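About Kasus

Kasus is a translation and terminology office. We translate technical documents for manufacturers, utilities and public agencies, and we maintain the term databases that keep those documents consistent from one edition to the next. Most of our work is in installation manuals, safety data sheets, parts catalogs and tender documents. We do not translate fiction, advertising or personal correspondence.

The office started as the in-house language desk of Onasen, a pump and valve distributor. When Onasen closed its documentation department, the desk continued as a separate company and kept the same customers. The name comes from the word for grammatical case, the part of the job that caused the most corrections in the early years.

How a job is handled

A source file is checked on arrival for format, word count, missing graphics and text that has been pasted in as a picture. Text inside drawings is extracted and listed separately. The customer receives a quote by 4 p.m. on the next working day. The quote states the number of new words, the number of words already in memory, and the terms we consider unclear in the source.

Unclear terms are settled before translation begins. If a manual calls the same part a "cover," a "lid" and a "cap," we ask which one is meant and record the answer. Customers sometimes find this slow on the first job. On later jobs the answers are already in the database and the step takes a few minutes.

Each job then passes through 3 stages: translation, revision by a second translator against the source, and a final read of the laid-out pages without the source. The final read catches broken lines, wrong figure references and units that were converted in the text but left alone in a table. Changes made at this stage go back into the translation memory the same day.
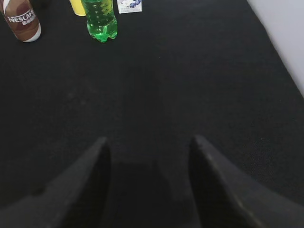 Machine translation is used only when the customer has agreed to it in writing, and the invoice shows which sections it was used for. Those sections are revised in full. Warnings, torque values, dosage tables and anything with legal force are translated by a person from the start.

Term databases

We currently maintain 439 term databases. The smallest hold a few dozen entries for a single product line. The Aguirre database, which covers irrigation hardware, holds over 2,000 entries in 9 languages and is the largest we keep. An entry contains the approved term, forbidden variants, a short definition, a source, and the name of the department that approved it. Entries without a source are marked as provisional and are reviewed every May.

Databases belong to the customer. They are delivered on request in a standard exchange format, at no charge, including when a customer moves to another supplier. Retired terms are kept and labeled, as older manuals stay in use long after a part has been renamed.

Confidentiality

Files are stored on our own servers and deleted on the schedule set in the contract. Translators work inside our system and do not receive files by e-mail. Customers who need a signed agreement before sending a sample can use their own form or ours.

Where we are

The main office is in Amham, on the second floor of the former customs building. The entrance is on the canal side. Visits are by appointment, and the freight elevator can be used by anyone who needs it.

For quotes, send the source file in an editable format together with the target languages and the delivery date. PDF files are accepted, but conversion is charged by the hour. Questions about an existing term database should include the database number printed on the invoice.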